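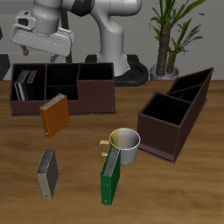 Figure 2. Arm, wooden table and potted plant, rendered view.

5. Stoppers, filling holes and the question of use

5.1 The bottles and their sources

In the previous section the stoneware foot warmers were grouped by the shape of the body. In this section we leave the body and look at the part where the water went in. It is a small part, and in most sale lists it receives no more than one word ("stopper" or "no stopper"), but it carries more marks of daily use than the rest of the bottle together. The body of a foot warmer was wrapped in flannel or in an old stocking for most of its working life. The stopper was turned by hand each evening and again when the bottle was emptied.

The group studied has 28 bottles. The larger part belongs to the household collection at Mulcombe, which was formed by one family and was never cleaned for sale. The rest comes from the Villanueva collection, which was bought piece by piece from dealers, and this difference matters for everything that follows. A dealer who receives a bottle without its stopper has a strong wish to find one, and a stopper of the right size is not difficult to find. We have therefore treated the stoppers of the two collections separately, and when we speak of an "original" stopper we mean only that the thread, the glaze and the clay all agree with the body. We don't mean that any document proves it.

All the bottles are of salt-glazed or Bristol-glazed stoneware. Tin and copper bottles were left out, although Mulcombe has several good ones, for the reason that a metal screw wears in a different way and would need a study of its own.

5.2 Position of the filling hole

The filling hole is found in one of two places. On the long bottles with a flat base, which the old catalogues often call "loaf" or "pig" shape, it stands on the top of the body, in the middle. On the bottles which are made like a closed jar, with a knob at one end for carrying, it is placed on the side, near the shoulder. The second kind can be stood on its end when it is empty, and many housekeepers seem to have stored it in this way, as the foot shows a ring of fine scratches.

A hole on the top is easy to fill from a kettle but it has one clear weakness. When the bottle lies in the bed and a foot pushes it over, the stopper comes to the lowest point and all the water presses on it. The makers knew this. On the Sorkatside bottles the base was cut flat and left wide, and the glaze was wiped from it, so that the bottle should grip the sheet. On the bottles from Flostilow the base is fully glazed and it is slippery even on a woollen blanket. We have tried both on an ordinary mattress with cold water, and the Flostilow bottle turned over much more easily.

One could expect from this that the Flostilow bottles would have a better stopper. This is not the case. Their thread is short, with 2 turns only, and on several pieces the turns are so shallow that the stopper must have depended completely on its washer. It may be that the works sold these bottles at a lower price, but we have found no price list and we can't say more.

5.3 Threads and washers

The thread inside the neck was formed with a tool while the clay was still soft, and the thread on the stopper was either cut by hand or pressed in a mould. The pressed stoppers have a thin seam which runs down both sides. It can be felt with the fingernail even where it can't be seen. Among the Mulcombe stoppers the pressed ones fit less closely than the cut ones, and this agrees with what a potter would expect, for clay becomes smaller in the kiln and two parts from two different moulds will not always become smaller by the same amount.

Between the stopper and the neck there was a washer. Rubber was usual in the later period, and leather or a piece of felt before that, though in many houses the old habit continued after rubber could be bought in any ironmonger's. Washers are the first thing to be lost. In the Mulcombe group 5 bottles still have one, and all of these are of hard, cracked rubber which can no longer be bent. We left them in place. To remove such a washer is to destroy it, and the information which it gives, namely how far down the stopper was turned, is destroyed with it.

On one bottle the washer had been replaced by string, wound several times round the stopper and rubbed with what looks like tallow or candle wax. It is a repair made by somebody who wanted the bottle that same night. The housekeeping books at Mulcombe mention string and wax for preserving jars, but not for bottles, and until this piece was opened we had not thought to look for it.

The glaze around the neck deserves a few words. A good maker kept the glaze away from the thread, either with wax or by wiping it with a wet sponge. Where this was done without care, glaze ran into the thread and made small hard drops there. The user then had to force the stopper, and forcing it broke the drops away and sometimes took a piece of the thread with them. Damage of this kind is often described in sale lists as "chip to neck, from use". It would be more exact to call it a fault of the making which only became visible in use.

5.4 Wear on the head of the stopper

The head of the stopper has, on most bottles, either a bar or a pair of low wings by which it was turned. Wear is found on the edges of these, and it is seldom equal. A person who closes a stopper with the right hand presses with the thumb on one edge and with the side of the first finger on the opposite one. To open it, the pressure changes to the other two edges. If the bottle was closed and opened the same number of times, which must be nearly true, we would expect the four edges to be worn alike.

They are not. On the cut stoppers from Mulcombe the opening edges are more worn than the closing edges, and in some cases the glaze has gone from the opening edges completely. Our explanation is that a stopper which is closed on hot water becomes tighter when the bottle cools during the night. In the morning it had to be opened with more strength, or with a cloth, or with a tool. Long scratches beside the bar on two of the stoppers suggest a tool, perhaps the handle of a spoon put across the wings as a lever.

Lina Haddad, who read an early draft of this section, has pointed out that a cloth with a little grit in it would also remove glaze from the edges and would do so faster than a bare hand. We accept this. Many bottles were emptied into the washing bowl or the slop pail in the morning, and a damp cloth was always near. The two explanations don't exclude each other, and with the pieces we have we are not able to separate them.

The stoppers in the Villanueva collection show a less regular picture. Some are worn on the opening edges as described, some on all edges, and on 6 bottles the head is heavily worn while the thread below it is almost fresh. A worn head on a fresh thread is hard to explain if the stopper spent its life in one neck. It's easier to understand if it came from a larger neck, where only the washer made contact, and was put into the present one later. We have marked these bottles as "stopper doubtful" in the catalogue, and we have not used them in any argument about wear.

5.5 Deposits inside the neck

Where the water was hard, a grey or yellow deposit of lime was left inside the bottle. It is thickest in the lower part when the bottle was stored lying down, and it makes a line round the inside when the bottle was stored standing with some water still in it. In the neck itself the deposit is thin, but it is useful, for it fills the bottom of the thread and takes its exact form. If the present stopper can be turned down fully without touching the deposit, it's likely that the two belong together. If the stopper stops early, or crushes the lime, then either it is a later replacement or the bottle was not closed for a long time while it still received water for some other purpose.

The second possibility shouldn't be forgotten. A foot warmer without a stopper was still a strong vessel, and it was not thrown away. We know from the Mulcombe books that old bottles were used as door stops and for keeping a window open, and that one was filled with sand and stood in the dairy passage. At Flostilow the broken and rejected ones were built into a garden wall behind the drying sheds, with the necks turned outward. Some part of that wall still stands, and the necks which can be reached from the path were measured in February together with the others. They are included in the table of thread sizes but not in the total given above, as the bodies can't be seen.

5.6 Makers' instructions

Only one form of printed instruction is known to us for these bottles. It is stamped or printed on the shoulder and says that the bottle should be filled completely before the stopper is closed. The reason is practical. If air is left inside, it cools together with the water, and the stopper is then pulled inward and becomes difficult to open. This agrees well with the wear described in 5.4, and it also suggests that many users did not follow the advice, or had no kettle large enough to follow it in one filling.

The Sorkatside bottles carry this instruction in blue, under the glaze, on the side away from the maker's name. On bottles which were carried by the neck it has often been rubbed until only the first word can be read. The stamped form is found on the earlier pieces, and it is deep enough to hold dirt, so it remains clear. We compare the letter forms of both in the next section, where they are used for dating.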